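4.2 Catalog labeling and viewer retention

The second part of the study looks at how the label placed on acquired programs affects whether subscribers keep watching them. Streaming services often buy finished shows from other companies and release them under a house name. Prior work treats this as a marketing matter and measures recall of the name. We were interested in a narrower outcome: given that a household has started the first episode of a series, does the house label on the title card change the chance that it starts the second?

Data were taken from Luvton, a mid-sized, ad-supported service that carries both licensed and commissioned series. In September, Luvton moved the catalog it had bought from Esell, a short-form video company, under its own label. Until then the Esell titles had appeared with the Esell mark in the corner of the tile and a one-line credit on the detail page. After the change, the tile carried the Luvton mark and the credit was moved to the end of the program. Running order, episode length, ad load and placement in the menus were left as they were, so the label was the main thing that changed from the viewer's side.

The switch was made in two waves. Titles in the first wave were relabeled at once for all households. Titles in the second wave were held back, and serve as the comparison group. Assignment to a wave was made by the service on the basis of contract dates and was not random. We return to this point in Section 6. Munro's earlier analysis of bundled catalogs used a similar split, and we follow her definition of a start as any session that passes the opening titles. Sessions that begin through autoplay are counted only if the viewer later presses a key on the remote.

For each title we fit a discrete-time hazard model in which the unit is the household-episode pair. The covariates are genre, episode length, hour of day, device class and whether the household had watched any other Esell title before the change. Standard errors are clustered by household. Titles with fewer than 1000 starts in either period were dropped, as the estimates for these were unstable and moved a good deal with small changes in the session rule. This left 24 titles, most of them scripted comedy or reality formats. News and sports clips in the Esell catalog expire quickly and were left out from the start.

The label effect is positive but small for scripted titles and close to zero for reality titles. It is concentrated in households with no earlier Esell viewing. Among households that already knew the Esell programs, the new label made no clear difference, and for one long-running comedy the estimate was slightly negative. We take this to mean that the house label works mainly as a signal of quality when the viewer has little else to go on. Once a household has seen a few episodes, its own experience carries more weight than the mark on the tile - a pattern that agrees with the results on store brands reported by Lu.

4.3 Processing

Session logs were reduced to household-episode records with Iltar, an in-house batch tool, and all models were run on local desktop machines. The raw logs were kept apart from the subscriber table at every stage, and household keys were replaced before the records reached the authors. Heather Munro checked the session rule by hand against a sample of raw logs and found two classes of error. The first came from devices that report a start twice after a dropped connection. The second came from shared accounts in which two televisions played the same episode at the same time. Duplicate starts were merged. The shared-account sessions were kept, as removing them had no visible effect on any estimate.
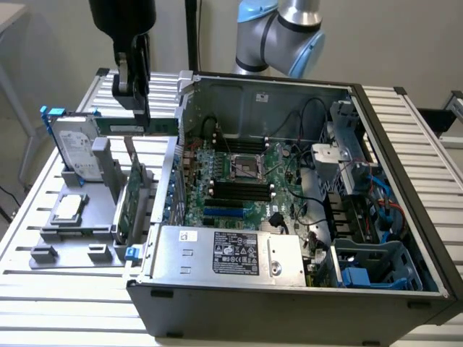 Figure 2. Desktop tower with side panel removed; the CPU socket and memory slots are empty.

Model fitting was repeated with the session window shortened and then lengthened, and with autoplay sessions excluded altogether. The sign of the scripted-title effect held in every run. Its size fell when autoplay sessions were excluded, which suggests that part of the measured retention is passive. The reality-title estimates stayed near zero under all of the settings, with wider intervals for late-night viewing, where starts are few and sessions often end without a stop event in the log.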